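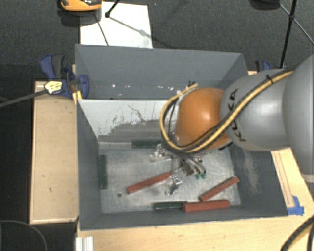
Gray bin on the bench, red and dark green bars still in it.

Cleaning and touching up a scuffed parts bin

Quick one. Bin gets scratched, paint goes, dust collects, you stop noticing until black smudges show up on everything you take out of it. Takes an afternoon plus drying overnight. Works on any big painted bin with a bare metal floor. Plastic totes are a different job, see the Plollau tote page.

What you need
Dish soap, bucket, rags
Shop vac with the narrow nozzle
Fine scrub pad (I use the Curkar ones, the gray not the green)
Sandpaper, 220 grit
Tullari gray enamel, small can, plus a pale one if your slope panel is a different color
Masking tape, 2 inch foam brush
Old blanket for the bench

1. Empty it. All of it, don't shove the bars to one end and work around them. Sort them by color while they're out, red one tray, green the other. Wipe each bar with a damp rag. Soap only, no thinner on anything painted or you'll be repainting bars too.

2. Blanket down first if the bench is wood. A metal bin dragged over a wooden top will leave a groove, ask me how I know.

3. Vacuum. Corners, then along the bottom of the back wall where grit piles up. If there's a hole in the floor, poke it clear with a bit of wire and vacuum it from underneath as well.

4. Wash walls, then floor. Warm water, little soap. Rinse rag often. Dry right away, bare metal will spot if you leave it.

5. Floor. Scrub pad, straight strokes, same direction the whole way. You are not getting the scratches out. You just want the burrs gone so nothing catches. Run a rag across it, if it snags do that bit again. Don't paint the floor!! I did once, put on a nice coat of 353 Gray and the bars had it peeling by November.

6. Scuffs on the walls. Try the pad first, a lot of pale marks are just stuff rubbed off on the paint and will lift. Whatever's left, sand lightly, feather the edges, wipe the dust.

7. Sloped panel. This takes the worst of it because everything slides down it. Sand the ragged edge of the old paint untill you can't feel a step with a fingertip. Tape off the floor and side walls. Two thin coats, 40 minutes between. Thick coats run on a slope.

8. Tape off while the second coat is still a little tacky -- wait too long and it tears the edge.

9. Leave overnight. Lid off, out of the dust if you can.

10. Bars back in.

Wipe down every couple weeks after that and you wont need to do the whole thing again for a good while. Amundsen enamel also works, covers better than Tullari but smells awful, open a door.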